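Notes on getting candle wax, ink and mystery grease out of canvas and cotton – written up fast, will tidy later. Last touched 27 October 2019.

Started as a reply to someone on the Olbridge swap list. Got too long. So it lives here now.

## Before you start

Read the care tag. Then find out what the stain is. Grease, wax, ink, protein (blood, egg, milk), tannin (tea, coffee, red wine). Different stains, different treatment, and the wrong one can lock it in.

Don't know what it is? Treat it as protein first. Cold water, mild soap, wait. Cold water won't hurt any of the others much. Hot water will absolutely cook an egg stain into a shirt.

Test on a seam or the inside of a hem. Every time. I skipped this once with a green work jacket and now it has a beige elbow.

## What you need

- dish soap, the plain kind, no lotion in it
- baking soda
- white vinegar
- rubbing alcohol
- powdered oxygen bleach (not chlorine!)
- an old toothbrush
- white rags. Has to be white, colored ones bleed
- brown paper bags, no print
- an iron

I get the powder at Thibodeaux, they sell it loose. Any brand is fine.

## Grease on cotton

Works for cooking oil, butter, bike chain if it's fresh.

1. Blot. No rubbing.
2. Baking soda on top, thick. Leave 8 minutes, then brush it off. Repeat if it clumped up.
3. Dish soap straight on the dry fabric. Not wet! Water first and the soap slides right off the oil.
4. Work it in with your fingers, both sides.
5. Rinse with the warmest water the tag allows.
6. Look at it in daylight. Still a dark patch? Go back to 3.
7. Air dry only. No dryer until it's completly gone.

Step 7 is the one people blow. A dryer sets grease. After that you're looking at days of soaking and maybe never.

## Grease on canvas

Same idea, slower. Canvas is thick and the oil goes down into the weave. Double the soda time. Use the toothbrush with the soap, small circles, and go past the edge of the stain so you don't leave a ring.

For canvas shoes take the laces out first and wash those in a jar with soap and warm water – shake it, leave it, shake again. Pull the insoles too if they come out. Rubber parts get baking soda paste on the toothbrush, wipe, done. Stuff the shoes with plain paper and change the paper when it's soggy. Dry them at room temperature, out of direct sun. Glue hates heat. So no oven, no radiator, no hair dryer on high.
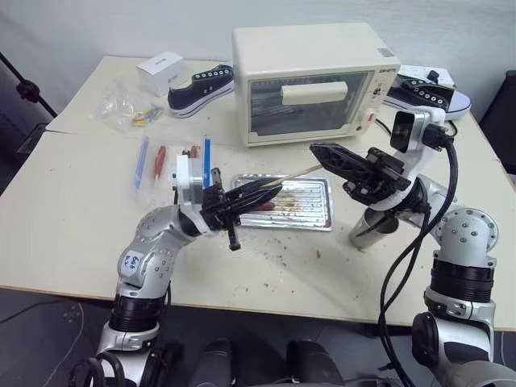

Can you use laundry detergent instead of dish soap on grease?

Liquid detergent works fine on fresh grease if you let it sit for a while before washing. Powder doesn't do much until it's dissolved, so mix it to a paste first.

Back to canvas. If you get a yellow tide mark after drying, that's usually leftover soap. Damp cloth with one part vinegar to four parts water, wipe the whole panel and not only the mark. Let it dry again. Mostly that fixes it.

## Candle wax

Freeze it. Bag the thing, put it in the freezer til the wax snaps. Crack off what you can with a spoon edge, not a knife.

Then the iron:

1. Brown paper under, brown paper over.
2. Iron on low, no steam.
3. Press, lift, move to a clean bit of paper. Don't slide.
4. Keep going until the paper comes up with nothing on it.

Colored candle? You'll have dye left behind. Dab with rubbing alcohol on a white rag, turn the rag constantly. Windows open, iron off and cold before the alcohol comes out. Then dish soap, then wash.

Synthetics: skip the iron altogether. Freeze, scrape, alcohol, wash.

## Ink

Ballpoint comes out with alcohol. Rag under, dab from the back so it pushes out the way it came in. Move the rag under it often or you're just printing ink back on.

Gel pen – maybe half of it. Try alcohol, then an oxygen bleach soak.

Permanent marker on canvas, lower your hopes. I've faded it, never cleared it. Halach sells a marker remover stick, which I tried on an apron, and it made a bigger, paler blob. Might work better on smooth stuff.

## The soak

For old stains or ones you gave up on.

- Warm water in a bucket, enough to cover
- Oxygen bleach, amount on the tub
- Stir until it's dissolved, no grains at the bottom
- Item in, push the air out. Lid off, it makes gas and needs to vent
- Leave it for the longest time the tub says is ok

Not for wool, silk or leather. Not for anything with metal trim you care about. And don't put vinegar or any other cleaner in the same bucket.

Tablecloth from the Zorer market had a gravy stain on it older than me, I think. Took three soaks. There's still a shadow if you know where to look, I put the bread there.

## Quick list

- Blood: cold water, soap, soak. Never warm
- Coffee: cold rinse, vinegar and water, wash
- Red wine: blot, cold water, oxygen soak
- Grass: alcohol, then soap
- Mud: let it dry all the way. Brush. Then wash
- Deodorant marks: baking soda paste, leave it an hour, rinse
- Chewing gum: freezer, then spoon, same as wax
- Tomato sauce: scrape, cold rinse from the back, dish soap, then sun if it's white

## Things I stopped doing

Salt on wine. Soaks up a bit, leaves the color.

Hairspray on ink. Used to be mostly alcohol, a lot of it isn't now, so you get a sticky ink stain.

Lemon juice on anything dark. Bleaches in patches.

Scrubbing harder. Canvas goes fuzzy and the fuzz grabs more dirt.

Still to add: rust, turmeric, and the backpack straps question. Rust needs its own section, bleach makes it worse so keep the two apart until I get to it.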